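Clustum Releases Version 3 of Its Search Visibility Reporting Platform

HAYES, April 2020. Clustum, a supplier of search marketing software for small and mid-sized businesses, announced the general release of Clustum 3. The new version replaces the keyword ranking report used in earlier releases with a page-level visibility report and adds a direct connection to the Navitz call tracking service.

Clustum 3 groups search queries by the landing page that receives the traffic. Each page is assigned a visibility score calculated from impressions, average position and click-through rate over a rolling period set by the account owner. Scores are recalculated nightly. Accounts with more than one domain can view the scores separately or in a combined table.
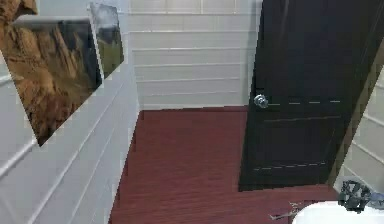 Image: Clustum

The release follows a closed test in which 166 business websites were monitored. The test group included furniture retailers, dental practices, home repair contractors and accounting firms. A total of 1,037 landing pages were scored during the test. Results were used to set the default weighting for average position, which had been too high for pages that receive most of their traffic from local searches.

"Customers were exporting ranking data to spreadsheets and matching it to pages by hand," said Catríona Horgan, product director at Clustum. "Version 3 does the matching at import. The export format has stayed the same, so existing spreadsheets will continue to load."

The Navitz connection allows phone inquiries to be assigned to the landing page on which the call began. Calls are listed beside form submissions in the same report, and duplicate contacts from one caller are merged if they fall within a period chosen by the user. The connection requires an active Navitz account and is switched on under Data Sources.

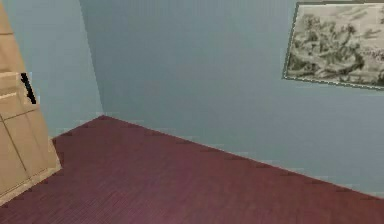 Availability and Upgrade Terms

Clustum 3 is available to all new customers. Customers on version 2 can upgrade from the account menu at no charge for the remainder of their current contract. Saved reports, user permissions and email schedules are carried over. Custom ranking reports are converted to page-level reports on first login, and the original is kept in a read-only archive.

Agencies that resell the platform through Prosevska, the company's distribution partner, will receive upgrade instructions from their account manager. White-label reports must be republished after the upgrade for the new columns to appear.

Version 2 will continue to receive security updates until the end of each customer's contract. No new features are planned for it.

About Clustum

Clustum develops reporting and analysis software for search marketing. Its products are used by in-house marketing staff and by independent agencies. The company is based in Hayes.

Media Contact

Catríona Horgan
Product Director, Clustum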